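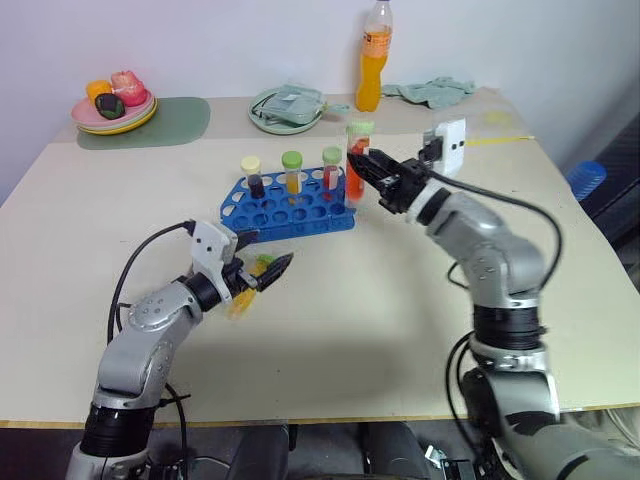
4. Setting up the sample log

Trudix keeps every sample in a log. Set up the log before you enter the first sample. Some of the settings in this section cannot be changed once samples have been saved, and these are marked with a caution.

You need an administrator account. If you signed in with a standard account, the Setup menu does not appear.

4.1 Create a log

1. Open Trudix and select Setup, then Logs.
2. Select New log. The log form opens with the cursor in the Name field.
3. Type a name. Use letters, numbers and hyphens only.
4. In the Site field, pick the site where the samples are stored. If the site is missing from the list, add it first (section 3.2).
5. Leave the Template field set to Basic unless you were given a template file by your lab manager.
6. Select Save.

The new log appears at the bottom of the list with the status Draft. Draft logs can be edited freely and do not show up for other users.

CAUTION: The log name is printed on every label. It is locked when the log goes live.

4.2 Set the numbering

Each tube, bottle or bag gets a sample number. Trudix hands out the numbers in order.

1. Open the draft log and select the Numbering tab.
2. In the First number field, type the number you want to start from. For a new lab this is normally 1. If you are moving from a paper book, enter the next unused number. For example, if the last entry in the book is 1638, type 1639.
3. Choose whether to show leading zeros.
4. Choose what happens to the number of a deleted sample. Skip is the default setting. Reuse gives the number to the next sample entered.
5. Select Save.

NOTE: A single log holds up to 2000 samples. When it is full, Trudix asks you to open a follow-on log. The numbering carries over and the old log stays searchable.

CAUTION: Do not choose Reuse if labels are printed ahead of time. Two containers can end up with the same number.

4.3 Add the entry fields

The Basic template has fields for date received, sample type, storage place and initials. You can add more.

1. Select the Fields tab.
2. Select Add field and choose Text, Number, Date or List.
3. Type the field name as you want it to appear on the entry screen. Names longer than 27 characters are shortened on labels.
4. For a List field, type one choice per line.
5. Check Required if the entry must not be saved without it.
6. Drag the fields into the order in which the information is usually written down.

Keep the required fields to a minimum. Staff who are missing one piece of information tend to type a dash to get past the screen, and those entries are hard to find later.

4.4 Connect the label printer

1. Turn the printer on and load the labels with the printed side up.
2. Connect the printer to the computer with the USB cable.
3. In Trudix, select Setup, then Printers, then Find.
4. Select the printer in the list and print a test label.
5. Check that the number is readable and that no text runs over the label margin. Adjust the offset if needed and print again.

If the printer is not found, unplug the cable, wait until the status light goes out and plug it back in. If error 1585 is shown, the driver is out of date. Install the current driver from the support page and restart the computer.

4.5 Go live

1. Enter one trial sample and print its label.
2. Find the trial sample with Search, using its number.
3. Delete the trial sample. Trial samples in a draft log do not use up a number.
4. Select Go live and confirm with your password.

The status changes to Live and the log is visible to all users at the site. Go on to section 5 to set user permissions.

Last updated 2024-01-12 by Trerketport Documentation

Contact support | © 2024 Trerketport. All rights reserved. | Back to top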